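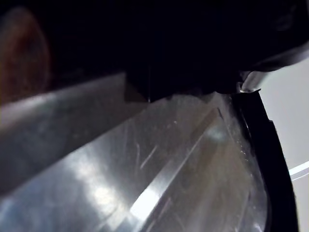 1. General information

Checklist: Storage room and shelving, monthly round
Site: Maddocks building, ground floor, rooms used by Liven
Inspected by: Osvaldo Frota
Accompanied by: Unathi Steyn (first part only, she had a phone call)
Date of round: 2024-12-22
Previous round: done by Pascal Reuter, his comments are in the old folder

Marks used: OK / Not OK / Partly / Not checked. Please write a comment also when the mark is OK, if there is something the next person should know.

2. Doors and escape ways

2.1 Main door opens fully and closes by itself. OK
Comment: The closer is a little slow in the last part, but the door does latch.

2.2 Escape way free in its whole width. Partly
Comment: Two empty pallets were leaning on the wall after the corner. I moved them to the yard. It is the same place as last time, so I ask Unathi to put a yellow line on the floor.

2.3 Emergency lights. Not OK
Comment: The lamp over the side door does not light when I press the test button. The other ones are good. Ordered from Grukau, order line 398.

2.4 Exit signs readable from the middle of the room. OK

3. Fire protection

3.1 Extinguishers in place, seal not broken. OK
Comment: 9 pieces, all hanging. The one near the sink has its next service in May.

3.2 Nothing stored under the sprinkler heads closer than permitted. Partly
Comment: On rack 2 somebody put boxes on the very top. I took down what I could reach without the ladder. The rest must be taken down by the day shift.

3.3 Fire door not held open. OK
Comment: I found a wedge on the floor beside it. I removed the wedge.

4. Shelves, bins and handling of parts

4.1 Load signs present on every rack. Partly
Comment: The sign on rack 51 is faded and I could not read the number for the shelf load. Dilani Haque has the drawings and will print a new one.

4.2 Uprights without dents, bolts tight. OK
Comment: There is one old scratch at knee height, already known. It did not become deeper.

4.3 Bins not cracked, not filled above the rim. OK
Comment: Cracked bins go in the waste, please do not repair them with tape.

4.4 Long parts stored so that they do not stick out into the walkway. Partly
Comment: On the Granen side the ends were roughly a hand wide over the edge. Turned around and corrected during the round. When a long part is put in a bin or taken out, the space on both sides should be free first.
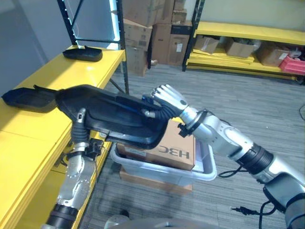

Item 4.4: long black molded part held level above a translucent bin, flared end over the yellow shelf.

4.5 Ladder and step stool. Not OK
Comment: One rubber foot of the step stool is missing. I put a red tag on it and locked it away. Do not use it until Tegwen Humphreys has released it.

5. Floor and cleaning

5.1 Floor dry and without loose objects. OK
Comment: Some strapping band near the scale, picked up.

5.2 Oil binder available. Not checked
Comment: The cupboard was locked and I did not have the key with me.

6. Open points

Emergency lamp, side door: Osvaldo
Boxes on top of rack 2: day shift
Load sign rack 51: Dilani
Foot of step stool: Tegwen
Key for the cupboard, second copy: Pascal, if he still has it

Signed: O. Frota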